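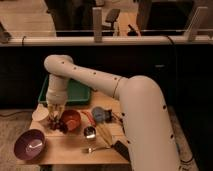
Red grapes on the table

Re: Washing grapes before storage

tmendoza56
I rinse the whole bunch, dry it on a towel and refrigerate it. Mold shows up by day 12. Is the rinse the cause?

larnau_k
Yes. Surface water collects at the stem joint. Store unwashed in a vented bag and rinse each portion at serving time.

brelier
Disagree. A soak in water with baking soda for 15 minutes, then full drying, gives me the same shelf life as unwashed. The drying step is where people cut corners.
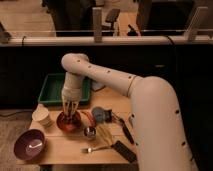
Red bowl, green tray behind

larnau_k
Full drying inside a tight bunch isn't practical on a towel. You would have to cut it into small clusters, and every cut stem loses moisture.

brelier
I do cut them. Stem loss is minor over 12 days. Fan on low, 2 hours.

tmendoza56
I'll split the next bag, half washed and half not, same shelf. Will post results in January.
Tiburcio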